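April, lab book, sim bench. Carrying on from Princess's sheet.

Copied the Stoica loot sheet over to our folder this morning, so don't edit the old one, it's frozen. Tab names the same except "Weights" is now "Weights_in". The lookup on the Ring 2 column was pointing one row low, which explains why Tillodari band kept coming out on top for every build. Fixed. Old charts are wrong for that slot, ignore them.

Reran the caster set, 3,000 iterations each, patchwerk style, no adds. Nine profiles. Took 48 minutes with the other machine off. Notes as I went:

– Zukska charm up a little once haste is over the soft cap. Under it, behind the plain stat stick.
– Brorker relic same as before the patch, near enough. Proc rate in the log matches the tooltip now.
– Two profiles died on load, missing talent string. Crisanto has the good ones, ask.
– Error bars overlap for the middle four. Don't rank them!! Just shade them the same color.

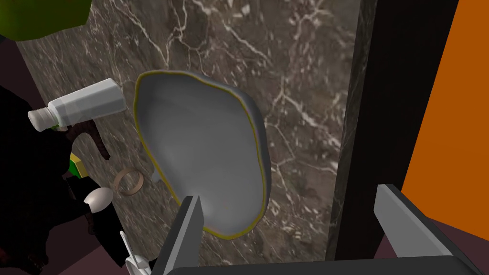 Gray oval basin on the brown marble, white tube to the left.

Crisanto came by at 2:30 and thinks the stat weights drift becuase we start from a profile with way too much mastery. Makes sense. If you already have a pile of one stat the sim says go get the others, then you swap gear and it flips right back. So weights are only good for about 200 rating either side of where you started. Past that, resim. Put that in the header of the sheet in red, people keep pasting weights from somebody else's character and then asking why the ranking looks odd.

Tried his idea of stepping the start point up and reading the slope at each step. Slow but the curve is a lot cleaner. Crit is flat nearly the whole way, haste has the kink where we expected. Saved as "steps_caster", second tab is the raw output, leave it unsorted or the chart breaks.

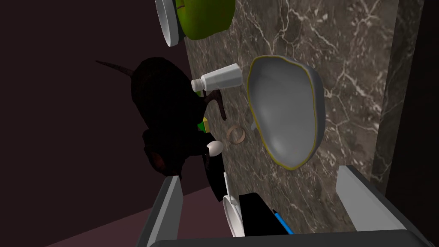

Melee set not touched. The import script still chokes on two handers, reads the off hand as blank and then fills it with a zero item level, so the average is garbage. Workaround for now is to type the main hand value in both cells. Ugly. Will fix properly when I get the parser open again.

Also the conditional formatting is eating load time. Took it off the raw tabs, sheet opens fine now. Kept it on the summary.

To do
– get talent strings from Crisanto, rerun the two dead profiles
– Zukska charm at low haste again, want a finer step
– two hander import
– ask Princess if the Brorker numbers on her tab are pre or post patch, teh column has no label
– movement fight, nothing started yet

Leaving the long run going overnight, please don't close the window.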